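I've had the Kedumeo starter set for a month now, and since a few of you wrote in after my last post asking whether it's worth the money, I thought I'd better sit down this Monday evening with a pot of tea and tell you properly. It'll be a long one, I'm afraid. I did try to keep it short, and then I remembered the business with the manual.

For anyone new here, Kedumeo is a teaching kit for people who already have access to a robot arm and want something sensible to do with it. You get a bag of plastic blocks, a set of printed lesson cards, and a year's login to the software, which is made by a separate firm called Ondeo. You don't get an arm. I mention this because one reader very nearly ordered it thinking she would, and at 300 pounds that would have been the bargain of the century!

I paid full price, by the way. Chidiac, the shop in Taltville where I buy nearly everything, had it on the shelf behind the counter, and I'd been eyeing it up since October. Delivery would have been free too, but I like going in.

So, the blocks. They're much nicer than I expected. The colours are good and strong, and the shapes are different enough that you can set a pushing task where the star behaves nothing like the cylinder. A cylinder goes more or less where you shove it. A star catches on one of its points and swings off to the side, and you can lose a whole evening to that (I did, and enjoyed it very much). The first lesson card asks you to bring two blocks of the same colour together, and it sounds like something a toddler could manage until you try to write down what "together" means for a machine. 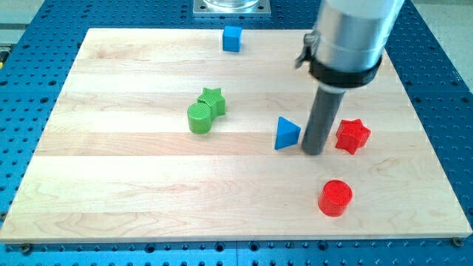
The software is where I have more mixed feelings. Ondeo have clearly put a lot of thought into the lessons, and the early ones are lovely: short, friendly, and written by somebody who remembers what it's like not to know things. Lesson 3 is the best introduction to pushing I've come across anywhere. You're told to slow the arm right down and watch which way the block turns, then move your contact point over by a hair and try again. I must have repeated it a dozen times for the pleasure of it.

Then you reach lesson 10, and the whole tone changes. Suddenly there are settings that haven't been mentioned before, and the printed card and the screen don't agree on what they're called. I went round in circles for two evenings. In the end I wrote to the support address, and had a reply the next morning from Jytte Þorgeirsson, who was kindness itself. She said the cards had been printed before the last update and sent me a corrected set to print at home. Full marks for that, though I do think a slip of paper in the box would have saved us both the trouble.

The other thing I'd grumble about is the login. A year is fine, but after that it's a yearly fee, and I couldn't find the price anywhere on the box. If you're buying for a school or a club, do ask before you commit — it would be a pity to get everyone keen and then find the budget won't stretch.

There's a bigger set as well, for 400, with more shapes and a second pack of cards covering sorting. I had a good look at it in the shop and decided against it. The small set has kept me busy every evening this month and I've still got the last few lessons to go.

Would I buy it again? Yes, I would, now that I've got the right cards. If you do get one, check yours against the screen before you start on lesson 10, and write to Jytte if they don't match. I'm going to have another go at the star tomorrow after work.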